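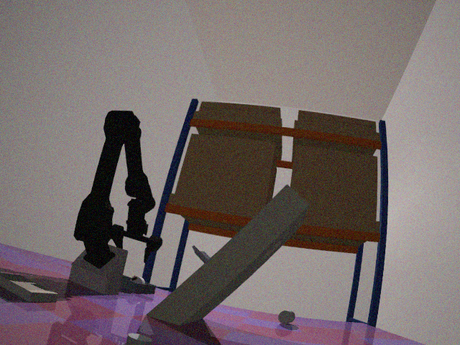
5/30/25
By Raelene Rutherford

Reopening this one, sorry! I closed the ticket when the Grekano gripper went quiet, and then I swapped the Flellel back on and got the same mess all over again, so we're back at it. I'll put everything in one place this time because my earlier notes are scattered over two tickets and a chat thread.

Short version of the problem: with the Flellel fingers on the simulated arm, the gripper chatters when it closes on a carton. It gets to the box, touches, backs off a hair, touches again, and so on until the grasp times out. With the Grekano on the same arm, same rack, same cartons, it mostly closes once and stays closed. We're supposed to pick one of the two for the Kusunmont rack job and I can't very well compare them when one of them is buzzing like a doorbell.

Setup, for whoever picks this up: black arm on the gray pedestal, blue and orange rack, four big cartons in it, two up and two down. The clutter on the floor is on purpose and so is the silly purple and pink floor (we randomize the colors and I've stopped noticing). Parisi controller, default gains, nothing fancy. Both grippers are two-finger parallel types and I start every run with the fingers open and pointing down.

What I tried first

I figured it was friction. It's always friction, right? I bumped the finger pad friction up in small steps and reran the lower left carton each time. No change in the chatter, except that at the very top setting the carton started sticking to the shelf's neighbor box and dragging it along, which was kind of fun to watch but not helpful. Put it back where it was.

Then I went after the carton mass. Somebody had left the boxes at a placeholder weight and I thought maybe they were so light the fingers were just knocking them away. Made them heavier. The box moved less, sure, but the fingers still bounced. So the box isn't running away from the gripper, the gripper is letting go of the box.

Next was the time step. I cut it in half and the chatter got faster and smaller. Cut it again and it got faster and smaller still, and my machine sounded like it wanted to leave the building. I don't love that as a fix. If we have to run at that rate for one gripper then the comparison is going to take me until November.

The part where I broke something else

I thought I'd be clever and slow down the closing speed in the Parisi config instead of in the gripper file. Don't do that! The Parisi setting is shared with the wrist, so the whole arm went sluggish and missed the approach pose. I spent a good chunk of the morning convinced I'd bent the Flellel model when really the wrist just hadn't arrived yet. If you see a run in the folder where the fingers close on thin air next to the upright, that's the one, please ignore it. I've undone the change.

What the logs say

I ran 23 grasps per gripper, same starting poses for both. The Grekano dropped or missed 3 of them, all on the upper shelf where the approach is tight under the beam. I'm fine with that, I'd expect it. The Flellel timed out on nearly everything, top and bottom.

When I plotted the commanded finger position against the reported one, the Flellel's reported value was lagging. The controller thinks the fingers are still open, pushes harder, gets the contact late, sees too much force and backs off. Then around we go. The Grekano doesn't show the lag at all. Looking through the two gripper files side by side, I found the Flellel one has a 400 ms smoothing filter on the position feedback. The Grekano file has no filter. I have no idea who put that in or when, and it may have been copied over from some other project where the readings were noisy.

I turned the filter off and ran the lower left carton again. Closed once, held, lifted. Ran it on the lower right one, same thing. I did a little dance in my chair, I won't lie.

Still not right

The top shelf is still iffy with the Flellel. It doesn't chatter anymore, but one finger makes contact before the other and the carton twists a bit on the way out. I tried shifting the approach toward the middle of the box and that helped on the upper right carton and made no difference on the upper left. Could be the approach path, could be that the Flellel fingers sit a little off center in the model. I measured the offset in the file and got numbers that look the same on both sides, so I'm leaning toward the path, but I'd like another pair of eyes on it before I start moving waypoints.

Also, separate thing, the leaning slab in front of the rack is a collision hazard for the lower shelf approach, and the planner handles it differently depending on which gripper is loaded. The Grekano goes over it, the Flellel tries to sneak around the side. I haven't seen a hit yet. I'd like to keep the slab in, the Kusunmont folks asked for obstructions, but if you'd prefer I pull it out for the baseline runs just say so.

What I need from support

Can someone tell me if that feedback filter is meant to be there? If it's part of the Flellel's real behavior then turning it off is cheating and I need to tune the Parisi gains around it. If it's leftover junk I'll delete it for good and rerun the full set for both grippers. I've attached both config files and the finger position plots, with the filter on and off.

Leaving this open for now. Status is "waiting on reply," priority is medium, and I'm going to work on the upper left carton in the meantime with the filter off.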